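The desk top has been through three finishes since May. The current one is a dark gray matte, and it marks less than the Starholm oil did. It does throw glare under the lamp at a low angle -- bad enough that I shifted the lamp arm back 8 inches.

Tape is the other variable. Dirk Sauerland swears by the Wunderlich masking roll, which left a residue line on my surface after two days. The pink tape peels clean and is easy to find again on gray. I cut it into short pieces and use those for any sheet that has to stay put.

The numbered grid is on plain white paper, three cells by three, thin black lines. Spacing was set with a steel rule, digits added last.

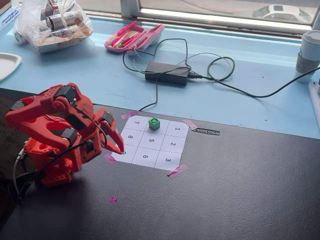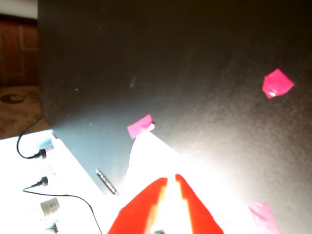 Next revision gets a heavier stock. I have 116 sheets of the 165 gsm left over from the Grundell job, and Jayson Baluyot has offered to trim them square on his cutter. If the corners still lift, I'll try longer strips along each side -- more tape, fewer gaps.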